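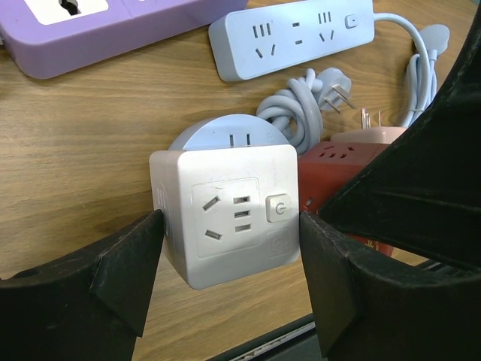

Photos: wrist camera, Olton bench

We finished the plug-and-socket runs on 2018-06-30, and I've had enough sleep since then to write up what we got. This is the follow-up to my earlier post on why we moved off the pegboard.

The question was simple. If you train an insertion policy only on demonstrations, how much does clutter on the table hurt it, and does it help to put the clutter in the training set? Isamu Ebihara thought it would help a little. I thought it would help a lot. Nosipho Chauke refused to guess.

We collected 3000 demonstrations by teleoperation. For 2000 of them the table was left messy on purpose, with spare strips, cables and chargers wherever they landed. The rest used a tidy layout. Same arm, same fingers, same wrist view. We trained one policy on the tidy set, one on an equal number drawn from the messy set, and one on everything.
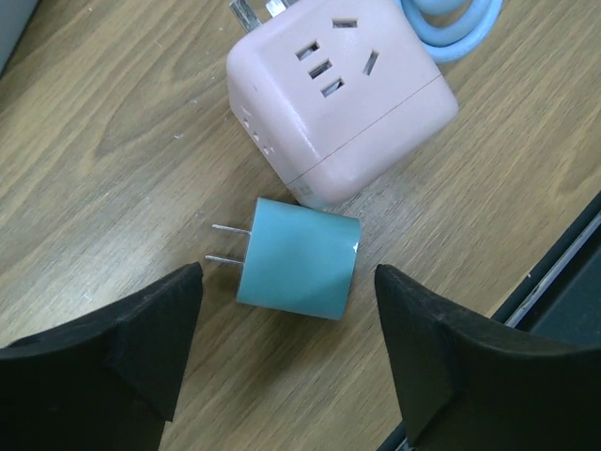
Fingers open on either side of the teal charger, pink cube just behind it.

Small chargers were the hardest thing to pick up. A charger lying on its side has to be gripped so the prongs end up pointing somewhere useful, and the demonstrators didn't agree on how. Haf Humphreys likes to grip, lift and turn. Kristaps Laur nudges the thing around on the table first. Mixing the two styles gave us a policy that would start one and switch to the other. We relabeled 892 demonstrations by style and gave the policy the label as an extra input. Most of the dithering went away.

Insertion itself is a different problem. Once the fingers close on a charger they hide a good part of it, and near the outlet the charger hides the slots.

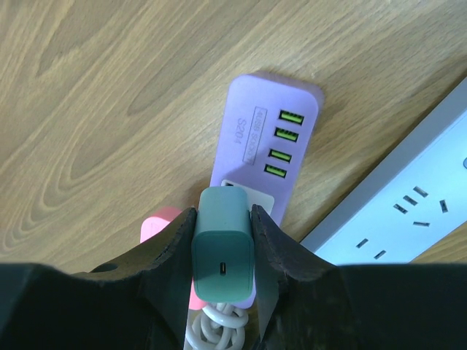
We tried adding a short search motion for the last bit – a small spiral with light downward force – and it did more than any change to the network. I'd rather have reported something fancier.

Each policy then got 300 test trials on messy tables. The tidy policy did worst, as expected. The messy one and the combined one were so close that I wouldn't rank them. So Isamu and I were both partly right, and the tidy demonstrations seem to have added very little.

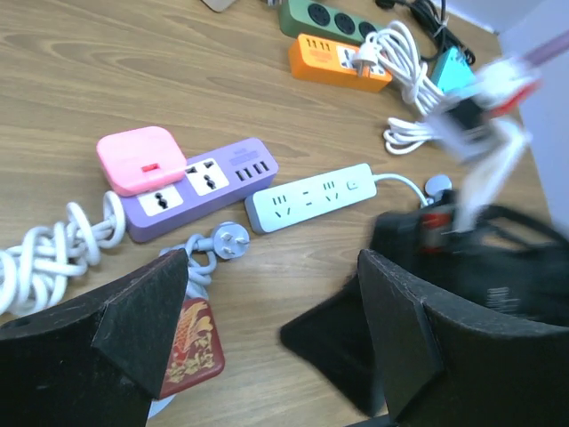

Failures in the messy trials fell into a few kinds, and cables caused the largest share. A finger catches a loop on the way down and drags a strip with it, or the policy treats a loose coil as part of the plug. White cord was the worst, and with one white coil at the end of the purple strip and another bundle by the orange one, there is a lot of it to get wrong. Power strips that already had something plugged in were also a problem, because the policy sometimes went for the occupied outlet.

Masaru Tamura wants to repeat the whole thing in July with the Wanum gripper, which has thinner fingers. I'd like to fix the cable problem first. The relabeling script needs cleaning up before I can share it, and I still have to write the section on calibration drift.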